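Verbeke Outdoor Navigation Research Unit

Product page: Ileo Route Learning Package

Overview

The Ileo Route Learning Package is a software and hardware kit for research teams that study visual navigation on public and private roads. It allows a small wheeled robot to learn a route from one guided run and to follow that route again using camera input alone. The package was developed by Verbeke with the Womley field laboratory and is supplied to universities, public research institutes and company laboratories under a research license.

The package is the commercial form of a method first tested at the Grosside site in July. It is intended for groups that wish to repeat the published result, compare it with their own methods, or build on it. It is not certified for passenger transport or for unattended use on roads open to traffic.

The method

Most route-following systems need either a detailed map or a steady satellite signal. Ileo uses neither during a repeat run. In the teaching run, an operator drives the robot along the route by remote control while the system stores a chain of reference views. Each reference view is reduced to a compact code of 64 values, which describes the general layout of the road, its edges and the vegetation or buildings beside it. The full picture is kept for later inspection but plays no part in steering.

In the repeat run, each new view is reduced in the same way and compared with a short section of the stored chain. The system selects the best match and estimates how far the robot has turned or drifted from the taught path. A steering correction is then sent to the drive unit. When the match falls below a set level, the robot slows down. When it stays below that level for 10 views in a row, the robot stops and waits for the operator.

The comparison gives greater weight to the lower and middle parts of the view. The sky receives very little weight. Early versions treated the whole view equally and lost the route when the brightness of the sky changed between the teaching run and the repeat run. The present version also learns to discount hazy patches that stay at the same position in the view while the road moves past them. Such patches were a frequent cause of false matches in the first trials, as they gave unrelated views a feature in common.

Road types covered

The method was designed for minor roads with weak or missing lane paint. Edges are often uneven on such roads, and the surface may change in tone within a short distance. Ileo does not search for lane markings. It relies on the overall arrangement of surface, verge and roadside growth, and it can accept a gravel border on one side and a curb or bare shoulder on the other without any change of settings.

Straight sections and bends place different demands on the system. On a straight section, successive views look much alike, so the direction of travel is easy to estimate and the distance along the route is harder. On a bend, the views change quickly and the position is easier to fix, but a small error in direction has a greater effect. The package therefore keeps reference views closer together on bends. Spacing is set automatically during the teaching run and may be edited afterward in the route viewer.
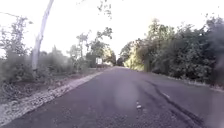
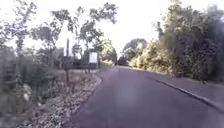
Road views from the route-following work: a straight section with a crack line in the surface, first, and a bend to the right with a curb, second.

Summary of trial results

The Grosside trials used one taught route of 600 meters. The robot completed 202 repeat runs under the supervision of a trained operator. Runs were made in the morning, at midday and in late afternoon, in both clear and overcast weather. The following points are drawn from the trial report, which is supplied with every license.

Lateral error was lowest on straight sections with a visible edge on both sides.

Position along the route was estimated most reliably at bends and near fixed roadside objects such as poles and sign boards.

Parked and distant vehicles had little effect on the match unless they covered a large part of the view.

Strong backlight reduced the match score but did not by itself cause a stop when the lower part of the view remained clear.

Very dense shade at the far end of a tree-lined road led to cautious slowing. This behavior is considered acceptable and has been retained.

The trials did not include snow, standing water or night operation. Customers who plan work under these conditions are asked to contact the unit before ordering — additional teaching runs will be needed, and the present license terms do not cover support for them.

Package contents

One forward camera with weather housing and mounting bracket
One computing unit with the Ileo software installed
Cable set for power and drive signals
Hand controller with emergency stop
Route viewer software for a desktop computer
Sample routes from the Grosside trials, with stored codes and full pictures
Trial report and setup manual, in print and as files

The robot base is not included. A list of suitable bases is given in the setup manual. Other bases may be used if they accept speed and turn commands over a standard serial link.

Setup and operation

Setup by a trained technician takes about two hours. The camera must be fixed firmly and must not be moved between the teaching run and the repeat runs. A change in camera height or angle requires a new teaching run. The lens cover should be cleaned before each session with the cloth provided.

An operator must remain within sight of the robot at all times and must hold the hand controller. Users are responsible for obtaining permission from the road owner or local authority. Where a route passes private driveways, the residents should be informed in advance.

Data and reproducibility

All runs are logged in an open format. Each log contains the full pictures, the codes, the selected matches, the steering corrections and any stops. Logs may be replayed in the route viewer at normal or reduced speed, and two runs over the same route may be placed side by side. The settings used in the Grosside trials are stored as a fixed profile that cannot be changed by the user, so that later results can be compared on equal terms. Custom profiles are saved separately.

Licensing and orders

The research license covers one site and any number of users at that site. It includes software updates and written support for the full license term. Teaching institutions may request a classroom version, which contains the route viewer and the sample routes but no hardware. Prices are given on written request.

Requests should state the type of robot base, the length and surface of the planned route, and the purpose of the research. Orders are handled by the Verbeke equipment office. Repairs and camera replacements are handled by the Womley field laboratory, and units should not be returned without a repair number.

Page last revised 08/11/2021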